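March, evening

Home from Fillgate at ten past six. Rain on the top road, dry by the time I reached Skedidthorpe. Kettle on, boots off, then straight to this before I lose the detail.

The morning went on the cap stock. The order from Prondley was for 2,000 in two colours, navy and grey, and the cartons were delivered mixed. The packing note listed them as separate. Opened the first carton at the bench and found grey nested inside navy nested inside grey, with no pattern to it. Opened a second and it was the same. I stopped there and rang the supplier, who said they would look into it, and I have written the time of the call on the lid of the carton.

Cap stock is awkward to sort for reasons I had not thought through before this month. The crown has no fixed shape once it is out of the stack. It will sit up if the front panel is stiff, and lean or fold if it has been pressed in transit. The peak is the only part that keeps its form, so the peak is the part to work from. Pick up by the peak and the crown hangs open. Pick up by the crown and it closes in the hand, and the next one in the stack comes with it as often as not.

The second difficulty is colour. Navy under the old strip lights at Fillgate reads as black, and mid grey reads as whatever is next to it. Beside the window the difference is plain. I have asked for the sorting to be done on the window side until the tubes are changed. In the meantime the pale wood of the table top helps, as both colours stand off it well. The old bench had a dark green cover and the navy disappeared on it.

Moved on to the trays after the tea break. I have been using cardboard lids for two weeks and they are no good. The corners go, and dust collects in the fold. The shallow plastic trays are better. They wipe clean, the rim is low enough to lay a cap over without catching the peak, and the light comes through them so it is obvious when something has been left at the bottom. Red for one colour of cap and green for the other. I have not settled which way round. My first thought was red for navy, and then I wrote it down as red for grey on the card, so the card needs doing again.

Position of the trays took longer than it should have. At the front edge they are in the way of the sleeve and get pushed. In the middle they use up the space needed for laying out. At the back they are clear of everything, with a long reach as the only penalty. Left them at the back, with a gap between so that a cap put down carelessly does not straddle the two.
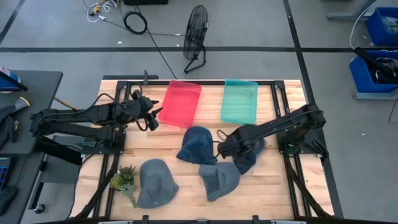 Caps out on the table, both trays at the back and still empty.

Notes on laying out, for the card when I rewrite it:

Caps go down singly, never overlapped.
Peaks need not face the same way.
Anything with a crushed crown is opened by hand before it goes in a tray.
Tray is emptied when the stack stands above the rim. Do not press down to get more in.
Loose threads are left alone at this stage and dealt with at inspection.

Four at a time is the right number to have out. With more than that the peaks foul each other and the saving in time is lost again in untangling. I tried 10 yesterday and spent longer straightening than sorting.

Lunch at the bench, cheese and the last of the pickle. The heater by the door is making its noise again. It runs for a few minutes, clicks, and cuts out, and the room drops enough to notice before it comes back. Reported it last month and will report it again.

Afternoon on the cartons. The Peltonen cartons are a better size than the ones Prondley sends, being shallower, and caps packed in them keep their shape. The deep ones let the weight of the upper layers fall on the lower ones, and everything in the bottom third has a flat front panel. Steaming puts most of it right. I did a trial on a handful with the small steamer, holding the crown over a fist inside a towel, and the panel came up cleanly on all but one, where a crease had set across the stitching. That one has gone in the seconds box.

If the first 1,000 are to be sorted and repacked by the end of the month, the steaming has to be kept to the ones that need it. The temptation is to do them all while the steamer is hot. I shall put the flat ones to one side during sorting and do them together at the end of each afternoon.

Ran short of tissue for the crowns. There is a part roll on the high shelf, yellowed along one edge, which will do for the seconds. Proper white tissue to be ordered, the acid-free kind, and a second tape dispenser, as the teeth on the present one are blunt and it tears the tape on a slant.

Swept up at half past four. A surprising quantity of lint comes off new caps, grey more than navy, and it gathers under the table where the broom does not reach. Will take the hand brush in tomorrow.

Supper was soup. Rewrote the card at the kitchen table afterwards and have put red for navy, green for grey, in ink this time. It is in the coat pocket with the carton labels. Still to find: the long ruler, the spare blade for the knife, and the delivery note for the first batch, which I last had in the car.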